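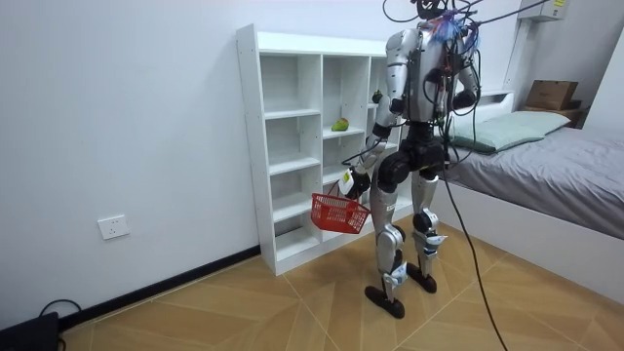 Notebook of the evaluation engineer, Mao bench, Drusavden workshop

March, started 2 p.m.

Okay, first proper go at the Jellar pick-and-carry package on the humanoid. Fummont sells it as a add-on (skill library, grasp tuning, a little web console) and we have it on trial until the end of the month, so I want notes on paper before I start liking it too much!

Task for today is "shelf to basket": basket in the left hand, fruit on the white shelves, right hand does the picking. I kept the bed and the nightstand where they were, as the whole pitch is that it copes with furnished rooms. Install took 35 minutes, most of it me hunting for the license key in the wrong email folder. Console is nice. Fonts are tiny.

Basket hold is set to their "thin handle" preset. I had the grip force at 90 at first and backed it off (the slider has no units, which drives me nuts, already wrote to Fummont).
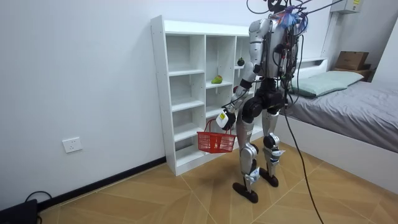

Can the package run without the tether?
Their manual allows it, but the trial license covers tethered operation only, so we can't test it this month.

Back to the notes. The stance planner wants to be told where the shelf front is. I typed it in by hand, then found the 2-click version under a menu called Surfaces (why there?). Clicked version is better, use that. If you're picking this up after me, save the room profile before you touch anything else, or the console drops it when you switch tasks. Ask me how I know.

The pear is the target. It's green on a white shelf, so pretty kind to any vision system, and I'd like something uglier next time, maybe a potato.
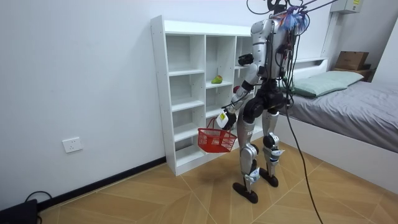 Settings to keep

Arm speed 5, thin handle preset on the left, reach height from the console and typed over nothing. Leave "polite pause" on for now. It slows everything down but gives me time to reach the stop button, and I'm the one standing there.

Gripe list for Fummont: slider units, the font, and the log export that names every file the same thing. Also want the pre-grasp hand shape in the log, not just on screen.

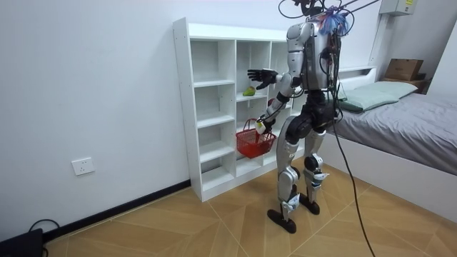 Right hand open in front of the middle column, basket in the other hand.

Still to do: other fruit, lower shelves, price per seat.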